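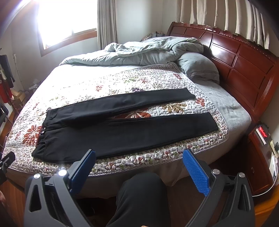
*Fig. 5. Black trousers laid across a bed, waistband at left.*

## 5. Fitting and loading the pull-out trouser rack

This section covers the Irkel trouser rack when fitted to a Brondstead wardrobe carcass. For the shoe tray and tie rail, see Section 6.

### 5.1 Before you start

The rack needs a clear internal width of 609 mm, measured between the side panels at the front and again at the back. If the two measurements differ, square the carcass as set out in Section 2 before drilling.

Clear internal depth must be at least 470 mm. Hinged doors must open past 90 degrees, or the runners will foul the hinge arms.

**Caution:** Do not fit the rack to a carcass that has not been fixed to the wall. A loaded rack at full extension can tip the wardrobe.

### 5.2 Fitting the runners

1. Remove any shelf from the compartment.
2. Mark a level line on the inside of each side panel at the height you want the runners. Trousers folded over the bars hang below this line, so measure your longest pair on the fold and add 30 mm.
3. Separate each runner by pressing the grey lever and sliding the inner member out.
4. Hold the outer member on the line, set back 2 mm from the front edge of the panel. Mark the front and rear holes.
5. Drill pilot holes to a depth of 10 mm. Use a depth stop.
6. Fix with the short screws from bag C. Leave the slotted holes until last.
7. Screw the inner members to the rack frame, levers facing down.
8. Engage both sides together and push the rack fully home. It should click twice.

**Note:** If the rack binds over the last part of its travel, loosen the slotted screws, work the rack in and out, then retighten.

### 5.3 Loading

Empty the pockets and do up the waistband before hanging. Bring the inseams together, lay one leg on the other and smooth the cloth from the waistband towards the hem.

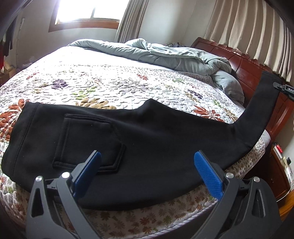 Heavy cotton and denim hold a crease from the bar. Hang these at the back, where the bars carry the wider foam sleeves. Wool and wool blends go on the front bars with the fold just above the knee.

1. Pull the rack out to the stop.
2. Load from the back bar forward, alternating left and right.
3. Leave a gap at each end bar so sleeves do not rub on the side panels.
4. Close the rack slowly and check that no hem is caught in a runner.

**Caution:** Do not hang damp garments. Moisture will lift the sleeve adhesive and may mark the cloth.

### 5.4 Maintenance

Wipe the bars with a dry cloth. Check the runner screws after the first 200 openings, or in June and December for racks in daily use. Do not oil the runners. Replacement sleeves are sold in pairs; quote the code stamped under the front rail when ordering.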